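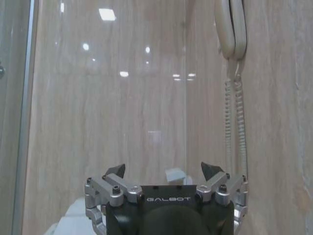 By Mikkel Hjaltadóttir
Posted 2021-06-24 in Scorekeeping

How to score a baseball game by hand

I learned to keep score from the back page of a program at a Purkport home game, with a pencil that was about an inch long, and I got nearly all of it wrong. I had a runner on second who had already been out for an inning. So this is the version I wish somebody had handed me in the parking lot!

Start with the numbers, because everything else hangs off them. Each fielder gets one: pitcher 1, catcher 2, first base 3, second base 4, third base 5, shortstop 6, left field 7, center 8, right 9. These have nothing to do with the number on the jersey. The one that trips people up is shortstop (you want it to be 5, I know). Write the list in the top corner of your sheet for your first few games and don't be shy about looking.

Next, fill in both lineups before the first pitch. Batters go down the left side in order, with their position number beside the name. Leave the line under each name blank for substitutes. At Purkport they read the lineups once, fast, over a speaker that crackles, so I usually catch six of the nine and get the rest off the board.

Now the boxes. Every batter gets a box for each inning, and most printed sheets have a little diamond in the box. Home plate is at the bottom and you work counterclockwise. Batter singles? Draw the line from home to first and write 1B next to it. Then when the next guy moves him along, go back to the first guy's box and draw the line from first to second. If he comes all the way around, shade the diamond in. That's a run.

Outs are where the numbers come in. A grounder to short, thrown to first, is 6-3. A fly ball to center is F8 (some people just write 8, that's fine too). A strikeout is K, and if the batter was caught looking you write the K backwards, which I still think is the most fun thing on the whole page. Put a small 1, 2 or 3 in a circle for which out it was. After the third one, draw a slash across the bottom corner of that box so you know where the inning stopped.

The rest of the shorthand I use:

BB - walk
HBP - hit by pitch
E and a number - error, so E5 is on the third baseman
FC - fielder's choice
SB - stolen base
SAC - sacrifice bunt
WP - wild pitch

Double plays look scary and aren't. Short to second to first is 6-4-3. Write 6-4 in the runner's box and 6-4-3 in the batter's, circle both outs, and add DP if there's room.

What about when a team bats around? It happened to me in March, Edard scored seven in the third and I ran out of column. Cross out the 4 at the top of the next column, write 3 again, and renumber everything to the right. Ugly, but it works. Also, use a pencil. I did one whole game in pen on a Zorton bleacher seat in the rain and I can't read any of it.

For pitch counts, make a tick in the margin for every pitch and total them up each half inning. My highest for one starter is 118, and my hand was sore. Skip this for your first couple of games.

I buy plain 200-page notebooks at Meijer and rule my own sheets, one game per two pages, but a printed scorebook is easier to begin with. If you miss a play because you were getting a hot dog, write WW for "wasn't watching" and pick it up at the next batter.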